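The second life of the tea round

Offices in the port town of Skurnard used to stop at half past ten. At Varma, a marine insurer with three floors above the fish market, a woman with a trolley came out of the lift and everyone got up. The trolley went in the nineties and was replaced by a vending machine, and after that by a kettle in each department. By the time the firm moved to its present building, most people brought a flask.

Two years ago the trolley came back, or something like it. There are no wheels now. At half past ten one person from each team goes to the kitchen, makes tea for whoever wants it and carries it back, and for a quarter of an hour the phones go to a recorded message. Sumathi Kulkarni, who runs the claims department, brought it in after a winter when two of her staff left and said much the same thing on the way out. They had worked six desks apart for a year and had never had a proper conversation.

She is careful about what she claims for it. People still leave. The work is still dull in February. But she says new starters learn names in their first week, and that small problems get mentioned over a cup before they turn into emails with four people copied in.

The tea round is an old habit with rules that were never written down. You offer before you make. You do not make one for yourself and slip back to your desk. You remember who takes sugar, and if you can't remember you ask again without making a fuss. In a team of five this is simple. In a team of 21, the size of Kulkarni's department, it can take up most of a morning, so Varma splits larger teams into groups of no more than eight.

Money is the usual sticking point. Some firms buy everything, some buy nothing, and a good many buy the milk and leave the rest to a tin with a slot in the lid. At Varma the company pays. The budget is £400 a year for the whole building, raised to £500 when the coffee drinkers complained that they were being left out.

Choice is the other one. A generation ago there was one kind of tea and you drank it. Now a shared box is expected to run from breakfast tea to something with fennel in it, and the plain stuff always goes first. 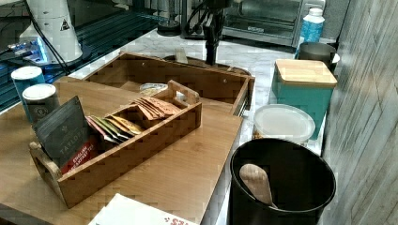
Give people three kinds and stop there, says Ertuğrul Çınar. Anything more and the round slows down, the person making it has to write a list, and half the fancy ones are still in the cupboard at Christmas. He would have one strong black tea, one decaf and one mint, and he would let anyone who wants something different bring it in and keep it in a drawer.

Kulkarni disagrees, up to a point. Several of her staff don't drink black tea at all, and being handed a cup of hot water with an apology does not make anyone feel part of things. Her answer was to let each group fill its own box. Some have kept to two sorts. Marine cargo has eleven.

Not every firm that has tried it has kept it up. Delline, a print works on the edge of town, started a round in September and gave it up before the clocks went back. The presses could not be left, so the people running them got their tea cold or went without, and they resented hearing the front office laughing through the wall. A staggered break was tried and lasted nine days. Delline now has two long tables in the yard for summer and a heated room for the rest of the year, and people go when they can.

Fasden, which makes blinds, had the opposite trouble. The round was popular but the same three people always did it, all of them women and all of them junior. A rota was pinned up by the fridge with the managing director's name on it. He makes a poor cup of tea, by all accounts, and has not missed a turn.

The kitchen itself matters more than most employers think. A narrow room with one socket will produce a queue, and people in a queue tend to look at their phones. Space to put down a tray and stand beside it is worth more than an expensive machine, and so is a worktop where things can be left out ready for the next person.

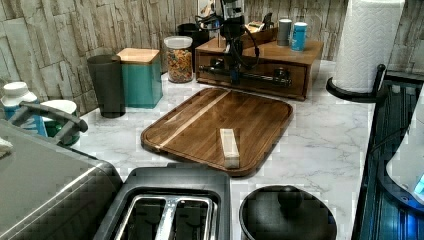 Starting a round where you work

Begin with one team and one time of day. Mid-morning suits most offices, as the afternoon tends to fill up with meetings. Ask people what they drink and write it on a card inside the cupboard door, then update the card when someone joins.

Agree who pays before the first kettle goes on. If it is to be a kitty, keep it small and collect it monthly. Put everyone on the rota, managers included, and let people swap turns between themselves.

Leave room for those who would sooner not join in. At Varma, four people in claims have never taken part. They are still asked every morning.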